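How a Comic Tells You What Time It Is

A comic has no clock. It doesn't move, it doesn't make noise, and nobody turns the pages but you. So how do you know whether one second has gone by, or a hundred years?

Look at the white strips between the boxes. Each box is called a panel, and each strip is called a gutter. (Yes, like the thing on the roof. Comics people could have picked a prettier word and didn't.)

Say a girl holds a water balloon in panel one. In panel 2 her brother is soaked. Who drew the throw? Your brain did, in the gutter, for no pay at all.

Small panels in a row usually feel quick, like footsteps. One wide panel feels slow. A panel with no words can feel slower still, unless you are the kind of reader who skips the ones with no words, in which case you are reading a much shorter book than everybody else.

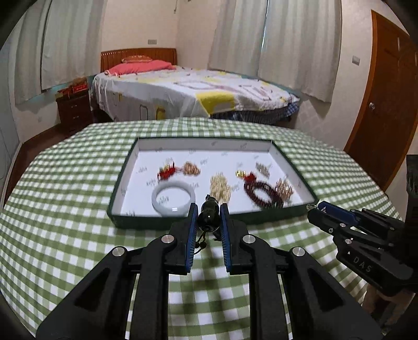 A reader who wrote in last April disagreed with all this and said that small panels slow her down, as she stops to check every one for hidden cats. Fair enough. Artists can suggest a speed, but your eyes do the driving.

Gutters can swallow a lot of time. In The Clockmaker of Kostiseck, a snail sets off for the bakery in the year 1642. One gutter later he arrives, and it is 3000. The bakery is closed.

The Tondero books go the other way. One of them spends 287 panels on a single sneeze. You may find this thrilling. You may find you need a snack around the "ah," and another before the "choo."

Try it yourself. Fold a sheet of paper into four boxes and draw an egg in the first one and a chicken in the last. Now decide what goes in the middle two - or leave them blank, hand it to a friend, and ask how long it took.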